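Search this site
Go
Share 54

3.2 Cell layout and upkeep

The cell at Selotthorpe has two arms, one on either side of a black tabletop, inside an enclosure of black fabric. We chose fabric over rigid panels so that one person could open the enclosure for service. The drawback is that it sags. In August the ceiling had dropped far enough to show up in our reference images, and we had to pull it tight and fix it again at the corner connectors.

Upkeep follows a fixed order. The operator first checks the enclosure fittings by hand, then the wrist-camera mounts, then the cables. Both mounts are tightened every 150 episodes. Cables are the main source of lost time — slack is needed for reach, but too much of it ends up over the board and blocks the view of the grippers. We log each cable change with the episode number.

After any repair, the arms are run together over the white board at low speed before recording starts again. The layout for this check is shown in Figure 4, with the bowl, the slotted box and the tray in a row toward the back of the table and both grippers over the board.

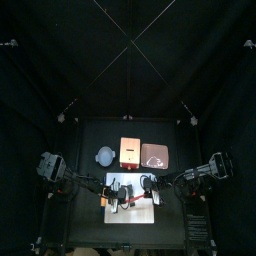
Figure 4. The cell with both arms over the board.

If either arm drifts during the check, it is homed again and the check is repeated. Over 2899 episodes we replaced one gripper finger and two cables. The longest stretch without a stop was roughly 1000 episodes. Lighting was left alone throughout, although glare on the board remains a problem that we have not solved.

Comments (3)

Oduor Mutiso
Did you try a matte board? Ours at Herkstead cut the glare a lot.

mfaume_lab
We tie our cables back to the forearm with cloth tape. It needs redoing often but it does keep them off the table.

Reader
Is the maintenance log going to be shared with the data?

Reply · Share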